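Skoltex Knitwear Care - Customer Support
Ticket: Jumper growing in length, neckband will not lie flat
Category: Storage and folding
Status: Resolved
Opened by: Rodrigo Sampaio
Handled by: Apostolos Raptis, Floltludley aftercare desk

09:14 - Rodrigo Sampaio
Product is the Griltham crew neck, long sleeve, bought in March. Two faults.

1. The body has got longer. When new it finished level with my belt loops. It now finishes 3 cm below them.
2. The neckband puckers. It does not sit flat on the body when the jumper is put away, and there is a ridge on one shoulder when I put it on.

Washed 6 times, always on the wool programme, 30 degrees, spin at the lowest setting. Dried over an airer. I have the original receipt. Please advise whether this is a fault in the knit or something I am doing.

09:52 - Apostolos Raptis
Thank you for the detail. Please confirm the following:

- how the jumper is placed on the airer (over one bar, over several, or on a hanger)
- how it is stored between wears
- whether the side seams still run straight from underarm to hem
- whether the cuffs have lengthened as well

10:20 - Rodrigo Sampaio
Airer: over one bar, folded at the waist.
Storage: on a hanger until last month. Since then in a drawer, folded.
Side seams: straight as far as I can tell.
Cuffs: no change. Sleeves measure the same as on my other one in the same size, which has hardly been worn.

10:41 - Apostolos Raptis
If the sleeves have not changed and the seams are straight, the yarn is unlikely to be the cause. A knit that has relaxed all over will show it in the sleeves first. Lengthening in the body only is consistent with hanging, and with drying over a single bar while the lower half is heavy with water.

Steps for fault 1:

a) Wash as normal. Roll in a dry towel and press. Do not wring.
b) Lay flat on a second towel. Push the hem up towards the chest with flat hands until the body measures the length on the size card. Yours is 66 cm from the shoulder point.
c) Leave flat until dry. Turn once.
d) Measure again and reply here.

Do not use the hanger again for this item.

For fault 2 I need to know the order in which you fold it.

11:05 - Rodrigo Sampaio
I put it on the bed face up, bring the sleeves in over the chest, then fold the bottom half up. Then it goes in the drawer under two others. The drawer is 14 cm deep inside, so it is a tight fit.

Will do the wash tonight.

[Status changed: Awaiting customer]

18:37 - Rodrigo Sampaio
Washed and dried as instructed. Body now 67 cm, so 1 cm over the card. I can live with that.

Neckband still puckers. Photo attached, sleeves in and the bottom half not yet brought up.

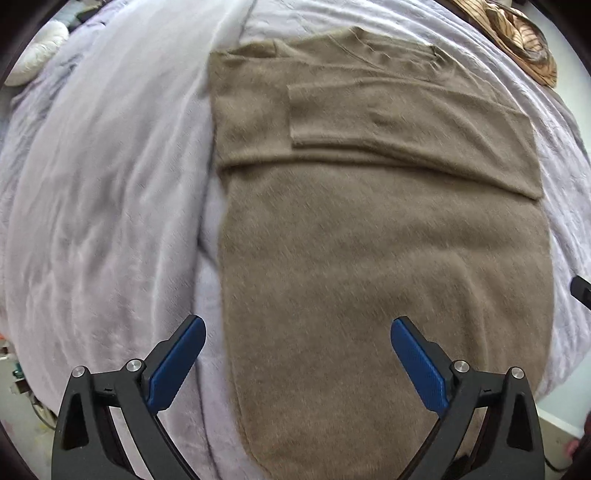 Attachment 1: Sleeves folded across the chest, neckline at the top.

19:10 - Apostolos Raptis
Received. Length result is within tolerance, so I am closing fault 1.

On fault 2, the photo is useful. Three points:

- The neckline is already crumpled before the body is folded, with puckers along the band. Anything stacked on it will press those in.
- There is a small fold of fabric standing up at the shoulder, to the left of the neckline as you look at it. I would expect a ridge to set there, and it may well be the one you feel when you put it on.
- The upper sleeve has a doubled fold along its lower edge and wrinkles running to its wide end. It needs pulling straight before anything goes on top.

Revised order:

a) Before touching the sleeves, hold both shoulder points and draw them apart until the neckband opens. Smooth the band with the side of the hand, front and back.
b) Turn the jumper face down.
c) Fold one side in by a quarter, sleeve included, then lay the sleeve straight down the back. Repeat on the other side.
d) Fold the hem up to the middle, then again to just under the neckband. The band itself should not be folded over.
e) Place it on top of the pile. Under two others in that drawer is too much weight on a rib of this gauge.

Existing creases: steam from above without the iron touching the fabric, pat flat, leave to cool before folding.

The photo shows nothing at the neck that I would send to the mill as a knitting fault. If the ridge is still there after steaming, tell us and we will have it in for inspection.

19:26 - Rodrigo Sampaio
Understood. Is the same fold suitable for the Ó Ceallaigh cardigan? It has buttons.

19:33 - Apostolos Raptis
Yes, with the buttons done up first. Face down, same order. If the button band bows, leave out the second fold at step d.

[Status changed: Monitoring]

08:02 - Rodrigo Sampaio
Steamed and refolded as above. Neckband flat this morning, no ridge on the shoulder. Moved to the top of the pile. Cardigan also done, one fold only - the band did bow with two.

08:30 - Apostolos Raptis
Noted, and the cardigan result added to the folding sheet. Ticket closed. It can be reopened by replying within 31 days.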